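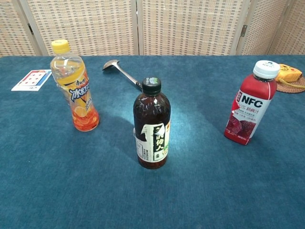

Can machines clear a table yet?

wpostma
Started in May, 11 posts

Narrow question. Three drinks bottles upright on a carpet-like cloth, a steel ladle lying behind the middle one. Job: bottles to the shelf, ladle to the drawer, nothing knocked over. Is there a machine under 3,863 euros that does this unattended? Handen says yes. I have my doubts.

s_park
Bottles, yes. Upright cylinders with screw caps are the easy case. The ladle is the hard part -- shiny bowl, long handle, and the end of it goes out of sight behind the brown bottle. Depth cameras do badly on polished steel.

ochoa_e
Disagree on the ladle. Move the brown bottle first and the handle is clear. It's an ordering problem, and planners have handled those for years.

s_park
Planners handle it if the ladle has been detected at all. Ours at De Haan missed cutlery in 5 runs out of 30.

bethel.b
What about the playing card at the left? It lies flat and the iced tea bottle overlaps one edge. Two fingers won't lift a card off fabric. I'd use suction.

ochoa_e
Suction on a card, fine. Suction on a ladle bowl, less so. You need a tool change, which adds 27 seconds on the Zera.

wpostma
A person does the whole table in less than that.

tsandu
Speed doesn't matter if I'm out of the house. Failures do. One juice bottle with the cap left loose and I'm washing the cloth.

s_park
Agreed. Does Handen publish a drop rate?

wpostma
Not that I can find. I've written to ask.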